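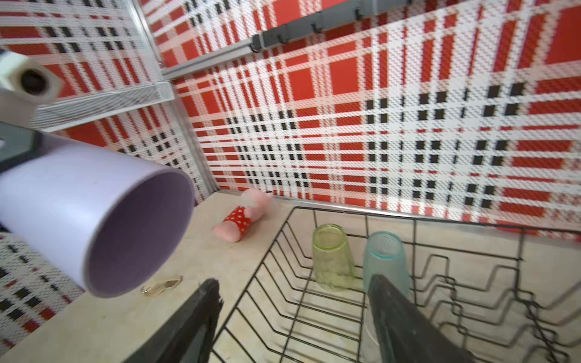
Hard Water Questions
Rultau Tenants and Homeowners Page
Last updated 4 December 2018 by Snežana Golob

Is the water in Rultau really that hard?

Yes. The last test from my own kitchen tap came back at 300 parts per million, measured as calcium carbonate. Anything over 180 is usually called very hard. Houses on the Pilport side of the hill get a blend from the reservoir and tend to test at 150 or lower, so if your cousin over there says you are making a fuss, that may be why.

Is it bad for me?

Not that I have ever seen good evidence for. Calcium and magnesium are things you eat anyway. Be wary of any salesman who starts with your health and only later gets to your water heater. The heater is where hard water does its damage.

A man came to the door and tested my water for free. It turned cloudy. Should I worry?

He put drops in it that make hard water turn cloudy. There are a few versions of this trick. One uses soap, one uses something that makes minerals clump together and sink, and one runs a current through the glass until it goes brown, mostly from the metal of the probes. None of them tells you that the water is unsafe. Ask him to do it with a bottle of store mineral water and see how that comes out.

Do magnetic descalers work?

I doubt it. These are the clip-on gadgets that go around the pipe and are supposed to change how the minerals behave. The claims move around a lot. Some sellers say the scale won't form, some say it forms but softer, and some say you will need to wait several months before you see anything, by which time the return period is over.

I bought one from Astum and left it on for a full heating season. My kettle scaled up at the same rate as before, as far as I could judge. Walter Mamani on the next street had the same model and swears by it, but he also started wiping his faucets every night when he put it on. One kettle isn't a proper trial and I don't claim it is. I would just like to see the seller run one.

What about the electronic ones with the wire wrapped around the pipe?

Same questions, higher price. Ask for a hardness reading before and after. They will tell you that the reading won't change, and that is true: these devices don't take anything out of the water. So you're left judging by feel, and people who have spent money tend to feel improvement.

So what does work?

A regular ion exchange softener, the kind with a salt tank. It swaps calcium and magnesium for sodium, and you can check that it's doing so with a cheap test strip. I don't love them. They take up space, they use water to rinse themselves, and somebody has to carry the salt. But you can measure the result.
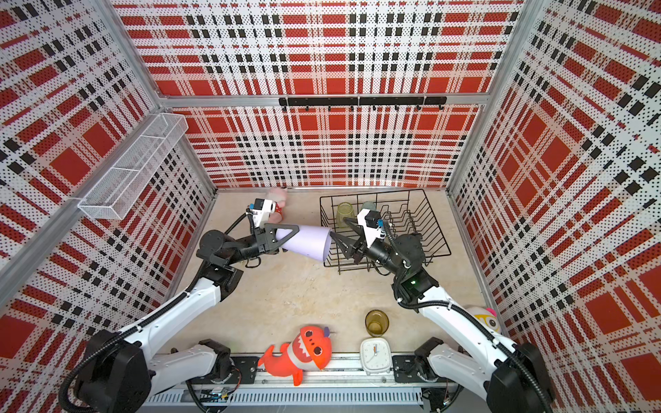 How big a softener do I need?

Smaller than the one in the quote, most likely. Multiply the gallons your household uses in a day by the hardness in grains (divide parts per million by 17.1). That is how many grains you need to remove per day. A unit rated at 32,000 grains will go several days between cycles for most families here. The rating is usually the most it can do with a heavy dose of salt, so expect less in daily use.

Acharya quoted me for a unit twice that size. Are they cheating me?

I can't say that. Acharya did my mother's bathroom and the work was fine. Ask them to write down the hardness figure and the daily gallons they used. If they didn't use any, get another quote. I would get 3 quotes in any case, and throw out any that is only good until tonight.

Will softened water ruin my pipes?

You'll read this online, often on pages that sell magnets. Water that is naturally very soft and acidic can be hard on metal pipes. Softened water isn't quite the same thing, because the pH and alkalinity stay more or less where they were. If you have old lead solder, get the water tested whatever you decide.

I'm on a low-sodium diet. Is softened water a problem?

Ask your doctor and take your hardness number along. The added sodium is small for most people, but "most people" may not be you. Many homes leave the kitchen cold tap off the softener, and that takes care of drinking and cooking.

My glasses come out white. Is that scale or etching?

Soak one in plain white vinegar. If it clears, it was scale. If the haze stays, the surface may be worn, and no cleaner will bring it back, whatever the label says. Rinse aid helps with scale. So does drying by hand, if you have the patience.

Are the special descaling liquids better than vinegar?

Some are faster. Read the back: citric acid is the main ingredient in quite a few, and you can buy it as powder for far less. Never mix any acid with bleach.

I rent. Is there any point?

You can't do much about the heater, but you can ask when it was last flushed. I asked my old landlord in September and am still waiting. For the kettle and the shower head, use citric acid and skip the gadgets.

Do you get paid by any of these companies?

No. Astum did offer me a free replacement unit after I wrote to complain. I asked for my money back and they sent a coupon.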